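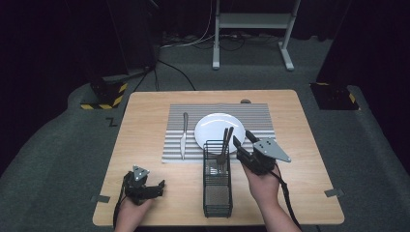

Place setting, table 2 - notebook entry, November

Started 9:40. Continuing the layout work from last entry. Task is a single cover: mat, plate, knife, forks. The aim is a setting that anyone in the workshop can put down the same way from the written sheet, without asking Elżbieta.

Items in use for this layout:
Placemat, rectangular, grey and white stripes, ribbed look
Plate, round, white, glossy, shallow rim
Table knife, silver
Forks, dark metal, two
Cutlery holder, black wire mesh, tall and narrow

Order of work as it stands on the sheet (rev. Kubiak):
Mat first, at the upper middle of the table, long edge parallel to the near edge. Plate centred on the mat. Knife on the mat to the left of the plate, vertical, handle to the far side and blade toward the near edge. Holder in front of the plate, near the lower centre. Forks go into the holder tines down, handles up.

Note on the knife. Left of the plate is the reverse of the usual domestic setting and every new person corrects it without being told to. Konrad did it twice before morning tea. The sheet now says LEFT in capitals. The side is arbitrary but it has to be the same side on every table, otherwise Dorota's comparison between tables is worth nothing. Leave it.

Note on the forks. Tines down was decided last month. With tines up the forks catch on each other when one is lifted, and the second comes partway out with the first. With tines down the handle is the thing you take hold of, but the tines can find their way into the mesh and snag on the pull. Lifting along the line of the handle clears it most of the time. Lifting straight up when the fork is leaning drags the tines sideways across the grid, and the whole holder shifts. Sheet amended: draw the fork out along its own lean, then bring it upright.

The holder is the weak item. It is light for its height and has a small footprint. With both forks leaning the same way the load sits off to one side. Tried 500 g of steel shot in a cloth bag in the bottom of the spare holder. Stable, but the forks then sit high and lean further. 200 g was a fair compromise: the holder stays put on a clean pull and the forks only come up a little. Not adopted yet. Solange wants to see it on the other tables first.

Mat behaviour. The stripes are useful for squaring up. Sight one stripe against the near edge of the plate and any rotation shows straight away, well before it shows at the corners of the mat. The table has rounded corners and these are no help as a reference, so measure from the straight part of the edge. Konrad had been lining up on the corner radius, which explains the drift in yesterday's layouts.

The Kilham mats curl after being rolled for storage. Flat storage from now on, under the board on the lower shelf. The Stindard ones stay flat but slide on the tabletop when the plate is pushed. Prefer Kilham.

Plate. Place it from directly above and let it down level. If one side of the rim touches first, the plate walks toward the other side and takes the mat with it. The glossy surface shows every fingerprint under the overhead lights, so wipe between sets and handle by the rim only. Use the dry cloth. The Plusska wipes leave a film and Zofia has asked that they be kept for the tables.

Running total of completed layouts, all tables, is 2,737. Of the last batch, 27 were set aside. The largest group was holder moved on fork removal, then knife out of parallel with the plate edge. One had the knife on the right. Full list is in Dorota's binder, filed by table.

Storage. Knives and forks are going back into the same tray at the end of the day and getting sorted again each morning. Wasteful. Two trays from tomorrow, labelled, on the bench by the sink. Jasińska can supply more of the dark forks but only in full boxes, and there's no room for a full box at present. Solange to decide.

To do:
Repeat the 200 g holder test on tables 1 and 3.
Check whether crossing the forks in the holder gives less lean than having them side by side.
Reprint the sheet with the amended lift and the capital LEFT. Remove the old copies from the wall and from the folder.
Ask Zofia for two more dry cloths.

Stopped 12:15 for lunch. Konrad has table 2 from 1:00 and will carry on from the plate step with the current sheet.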